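Notebook Projects Materials Archive Contact

Saturday, June 25, 2022
Posted by the workshop
3 min read

Bedroom storage, Ranosthorpe flat, back in the shop. Picking up the underbed drawer job where it stopped in February. Notes are rough, will tidy later.

Still to decide: drawers on casters or on runners. Casters winning.

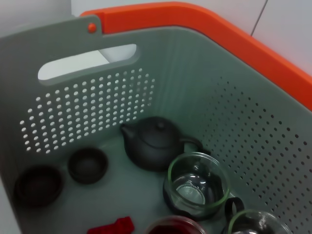
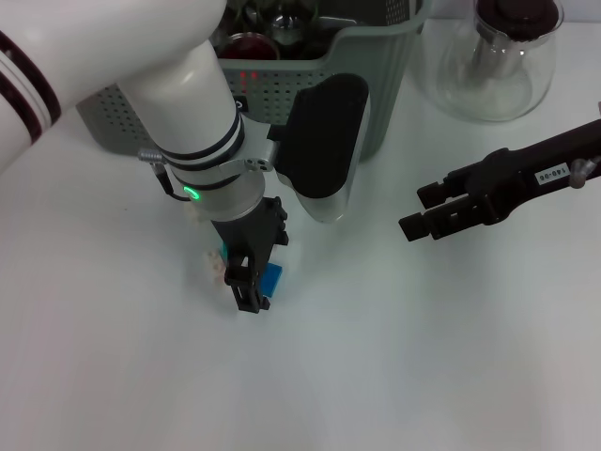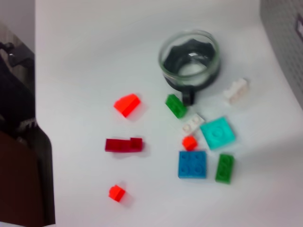

Gray basket with the orange rim, first one. White tabletop in the other two, toy bricks and glass cup in the last.

Clearance under the bed. Measured again, front rail to floor, 189 mm at the left leg and a hair less at the right. Floor slopes toward the window. Use the smaller number for everything. Old sketch used the left leg only, so throw that sketch out (it's the one taped inside the cabinet door, take it down!!).

Drawer sides. Cut from the leftover birch ply from the Jidton wardrobe. Enough for both drawers if the grain runs the short way on the backs. Looks odd but they face the wall. Fronts get the better sheet. Two passes on the edges with 180 grit, then wipe, then oil. Don't oil the inside bottoms, bedding goes straight on them and last time the sheets smelled of it for weeks.

Casters. The Brodberg ones, low profile, fixed not swivel. Tried swivel on the mockup and it wandered sideways and jammed on the bed leg every single time. Fixed is dull but goes in straight. Screws supplied are too long for the ply, come right through. Swap for 12 mm pan heads, top bin, left.

Test pull with 31 kg of blankets and books in the drawer. Fine on the bare floor. On the rug it needs a real tug and the front bows a bit at the middle. Added a batten behind the front, glued and screwed, pulled it again Better. Still not nice on the rug. Client might just have to move the rug a foot toward the door, ask.

Handles. Cutouts, no hardware. Slot 100 mm wide, rounded ends, inside edge eased with the small roundover bit. Tried a narrower one first and could only get three fingers in. Template is hanging by the drill press, marked RAN. Keep it, will want it agian for the blanket chest.

Headboard shelf. Separate thing but same room. Wants somewhere for a lamp, a book and a glass of water and nothing else. Suggested keeping it shallow so it can't turn into a second desk. Phone charger stays across the room, client's own idea, so no cable hole. Fill the one already drilled. Small lip at the front edge, otherwise the book ends up behind the pillow.

Color. Ccori sample board came back, two coats on the left half and three on the right. Can't see the difference by lamp light, can just about see it by the window. Two coats then. The warm gray, not the blue gray. Blue gray looked like a dentist's waiting room next to the bedding. Dries fast, work in one direction, don't go back over it.

Lighting. Not our job but wrote it down anyway: ceiling bulb is very white and very bright, makes any wall color look cold. A warmer one plus the bedside lamp would do more for that room than the paint will. Mention it when we drop off.

Problem: second drawer is out of square. Diagonals off by 2 mm. Think the clamp slipped when I moved it to the other bench. Glue had already grabbed. Plan is to plane the right side front corner and shim behind the front, shouldn't show. If it shows, remake the front only.

Dust. Underbed drawers need lids or they fill with fluff. Thin ply lid, loose, finger hole at one end. Cut slightly undersize or it'll stick in damp weather. Cloth cover was the other option, cheaper, washable, but sags. Doing lids.

To do next
- lids, both
- fill cable hole, sand flush
- order more felt pads, out of the small round ones
- second coat on the fronts
- ask re rug
- check the van is free before promising a delivery day

Glue on the headboard lip still curing, leave the clamps on till Monday.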